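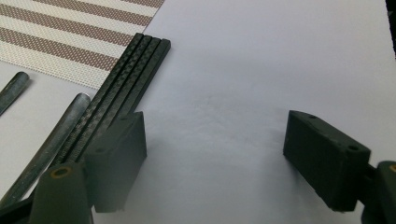

Two black fingers over the white work surface, with the striped mat behind.

I drove to Edcombe in July for the open day at Karagiannis. My cousin works two doors down in the Grolier building and had sent me the sign-up link. I had never been to a robotics place. The trip is 378 miles both ways, so I stayed the night at a motel outside Loltport and got there when the doors opened at 10.

You sign in, get a sticker, and wait in a hallway until there are enough people for a group. Ours was mostly parents and a couple of retired machinists who knew each other. Kalliopi Deligiannis took us through. She has been there three years and runs the tabletop work, where a person does ordinary kitchen jobs using a pair of hand-held grippers and the recordings are used to train the arms.

I expected to see the arms first. We started with the grippers, and that was the part I liked best. They have black fingers, plain blocks with a few holes in them, and the surface has that slightly rough 3D-printed look. The links have brass inserts. One of the machinists asked about wear on the fingers, and Kalliopi said they print new ones in house and keep a drawer of spares.
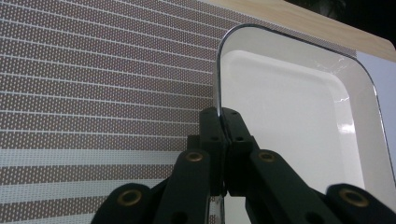
2 min read

The tray was harder than I would have guessed. It is white with rounded corners and a thin clear rim, and the fingertips have to close on that rim. Kalliopi said shiny and see-through things give the software trouble, so they use plenty of them. She talked about rims and edges for nearly 10 minutes and took questions the whole way through.

After that we watched the table work. There were bowls, a plate, glasses and spoons on a light blue-gray board, and the person doing the job had a gripper in each hand, with a cable running off each one. It is slow to watch. People in the group kept going quiet and leaning in.
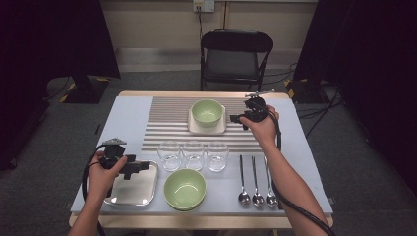
Both grippers over the board, glasses and spoons still to the front.

They let us try a spare pair at another bench. I got a spoon on my third go and dropped a cup twice. You lose most of the feel in your fingers and have to go by eye. A girl who looked 12 or so was much better at it than any of the adults.

The arms were in the next room and we had less time with them. One moved a bowl onto a plate, stopped, and went back to where it started. Parking is behind the building, and the coffee in the lobby was free. They plan to do another one in the spring and I put my name on the list.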